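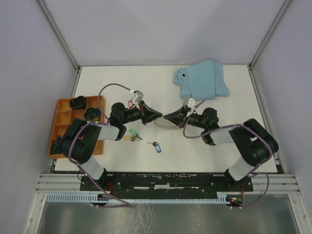
We run returns sorting for a chain of rental lockers at the Niltora site, and since July the small mixed stuff has been going to two-arm cells instead of to people. I was on the hand benches before that. Management line is that the job stays the same, we just "supervise." I want to hear from others who went through this, because my day doesn't look much like it used to. What the cells get is whatever comes out of the lockers: keys on colored tags, thin chain, bundled cables, a folded cloth, a wood tray with compartments for the cables. On the bench I'd clear that kind of table without thinking about it. Now I watch two cells and step in when one stops, and I fill in a screen every time I do.

Questions for anyone who has done it longer. Did your pay grade change? Did they count stops against the cell or against you? And did anybody keep time on the hand benches so they didn't forget how?
- benchfour

Reply from gulyas_sz
Pay grade did not change for us at Proltlow for the first year. Then they wrote a new job description called cell attendant and put it one step below sorter. The argument was that attendants don't need the item codes. Except we did, all the time, because when the arms stop it's usually over something that takes a person who knows the codes. We got it reversed but it took months. Get your duties written down now while they still remember what you do.

Szabolcs

Reply from TUsman
I'm on the other side of this, I'm a shift lead. Benchfour, on your second question, stops should be logged against the item and nothing else. If your screen asks for an operator ID on every stop, ask why. At our place it did for the first few weeks and people quit pressing the button. They'd reach in and nudge the thing along with the cell in hold and not log it. So the numbers looked great and the integrator thought chain was solved.

Reply from benchfour
It does ask for operator ID. I figured it was for the login.

Chain is our worst one too. Two grippers that close together over something that thin, I don't like being responsible for it. Keys are second, mostly when two sets land next to each other.

Reply from pejman_s
I'll disagree with the general mood here. I did hand sorting for eleven years and my wrists are shot. 2,000 pieces a shift, same reach, same twist. I've been on cells for two years now and I can open a jar again. Yes it's boring. Yes the screen is annoying. I would not go back to the bench for a pay step, and I think people who want to keep the bench open for everybody should say who is going to stand at it.

Reply from gulyas_sz
Pejman, nobody said keep the old quota. Our agreement is one rotation on the bench every two weeks, no rate target. You can opt out with a doctor's note.

Reply from pejman_s
A doctor's note to get out of work the machine was bought to do. OK.

Reply from TUsman
There's a practical side to it though. We lost power to the cells for a shift last winter and had 3,598 pieces come in. Five of the people on that night had never hand sorted. The ones who had were done with their share before lunch and then did everybody else's, and they were not happy with me. After that I put bench time in the training plan. It's for outages, I don't pretend it's for anyone's enjoyment.

Reply from virag_attila
Maintenance here, so different view. What changed for us was who gets called. Before, a sorter called me when the conveyor jammed, maybe twice a week. Now I get called for a cable snagged on an arm, a wrist camera that has drifted, a gripper finger that needs swapping. They added cells and no maintenance hours. If your site is still negotiating, please remember the techs.

Also stop hanging your jackets on the frames.

Reply from benchfour
Ha. That's second shift.

Update since people asked. I talked to Levente Kocsis, our rep. The operator ID field came with the default setup and can be turned off, and he has asked for that in writing. On pay they say no change planned, which he says is not the same as no change. He wants a list of every task we do at the cells, including the ones that aren't on the sheet. I have some 200 lines of notes from my own shifts, mostly stops and what I did about them, so I'm typing those up.

No answer on bench time yet. The Juhász site has it, Seren doesn't.

Reply from pejman_s
Put the wrists on the list. How many people on your crew wore a brace before the cells and how many do now. If it went down, that's worth having on paper too, even if it helps their side.

Reply from benchfour
Fair. I'll ask around on break.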